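Two months with the Borkevo recording kit

18/02/2021

So I finally have enough hours on the Borkevo kit to say something useful about it. If you missed my earlier posts, it's a software and camera bundle for collecting demonstrations: you guide a humanoid through a task, it logs the joints and the video together, and out comes an episode your learning code can chew on. We use it for kitchen-type jobs, mostly bottles and packages, and we've saved more than 3,000 episodes with it so far.

Setup took me an afternoon (I blame the cable adapters, bring spares!). After that it's quick. You name the task, hit record, do the thing, hit stop, and mark it keep or toss. I love the keep or toss screen. Our old Ledon logger made you do that at night from a spreadsheet, and guess how often I did.

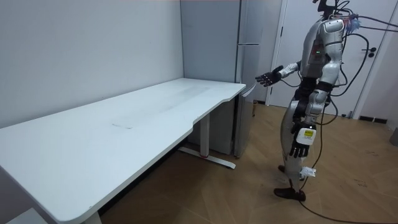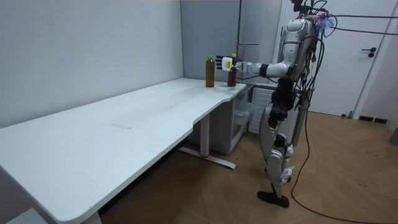
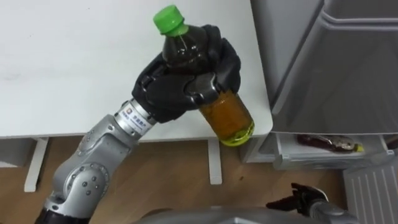

The best feature for me is the sync. The fixed view and the head view line up so well that I stopped checking them, which I never thought I'd say. You can scrub both side by side and see right away whether a grasp was any good from both angles. Slow, fumbly ones get a tag, and I keep plenty of those because a policy that has only seen perfect grasps falls apart the second a bottle is turned the wrong way.

Now the gripes. Exports come in batches of 128, and you can't change that. The preview freezes if you rename a task halfway through a session, and I lost 15 good episodes that way before I learned to leave the names alone. The finger readings also drift a little after a long morning, so I recalibrate at lunch. Support says a fix is coming in May.

Would I buy it again? Yes, for a small group like ours. If you run 2 robots at once I'd wait, the second license costs nearly as much as the first and the queue for uploads is shared.

14 comments | 37 shares

Related reviews
Marchetti wrist camera mount: sturdy, fiddly screws
Ledon logger, one year on
Plultarthorpe labeling software: first impressions
Cable management for tall robots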